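How to schedule a webinar in Pledik

These steps are for the host account. If you only have a presenter login, ask your host to set up the session first.

1. Sign in and click Sessions, then New Session.
2. Type a title. Attendees see it in the invitation and on the waiting page, so leave out internal codes.
3. Set the start time and check the time zone next to it. Pledik uses the one from your profile – not the one on your computer.
4. Choose a room size. The standard room holds 100 attendees, the large room 2000.
5. Under Presenters, add an email address for each speaker. Each one gets a separate link.
6. Set the maximum length. The default is 90 minutes, and the room closes when time runs out.
7. Click Save, then Send Invitations.

Open the room early and have every presenter test audio and screen sharing. Slides should be uploaded as PDF files. Video clips go in the Media tab and need a few minutes to convert.

To record, click Record before you let attendees in. The button turns red. When you end the session, the file is saved under Sessions > Past. 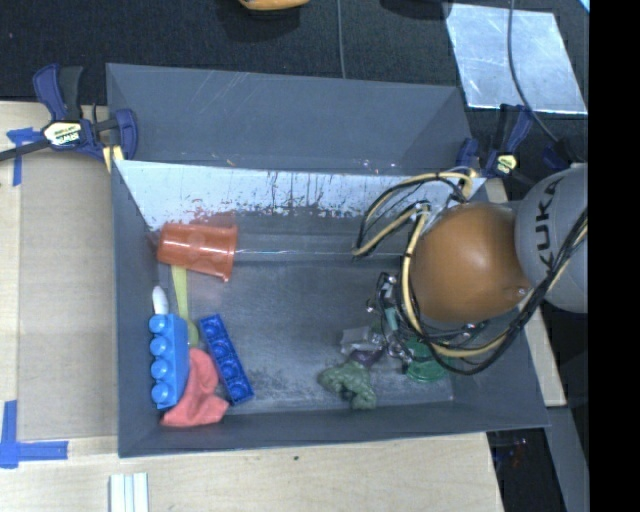
Recordings can be renamed or downloaded from the same list. Deleting one also turns off any link you have shared to it.

Questions? Contact Solveig Berge, Pledik Support
© Pledik. All rights reserved. | Back to top
We use cookies to keep you signed in. Accept | Settings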